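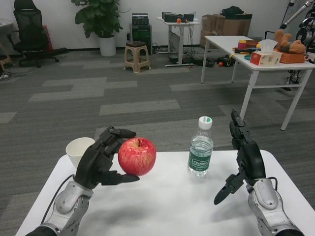 An apple in the left hand, with the paper cup and the water bottle still on the table.

Teaching hands at Nunderen

If you have walked past the back lab at Nunderen lately, you may have heard Urmila Semwal talking quietly to herself as she works. She and Gaurav Khurana have spent most of the fall showing our two-handed robot how to handle ordinary tabletop things, and they do it the slow way, one demonstration after another. The operator moves, the robot's arms and fingers follow along, and every bit of the motion is saved for the learning software, which Clondura's people helped us set up over the summer.

As of 11/28/19 the team has 1,172 demonstrations on the books, and Gaurav would like some 200 more before the first training run in December. Fruit has been a favorite subject from the start. An apple is round and slick and likes to roll away from you, and Urmila says it took her a good while to stop grabbing at it the way she would in her own kitchen (she now brings the thumb in low and lets the fingers come over the top, and she swears she has started picking up apples that way at home, too). Cups want a much lighter touch, and bottles are a whole subject of their own, which Poonam Sengar has kindly promised to write up for us when she gets a free afternoon.

We are still looking for more people to take a turn at the controls! Sessions run 11 minutes each, no experience is needed, and left-handers are especially welcome, as we have very few of them so far. Babita Sandhu keeps the sign-up sheet and will find you a slot that fits your day. Please take off rings and bracelets before you start, and do have a word with Urmila first if you get sore wrists.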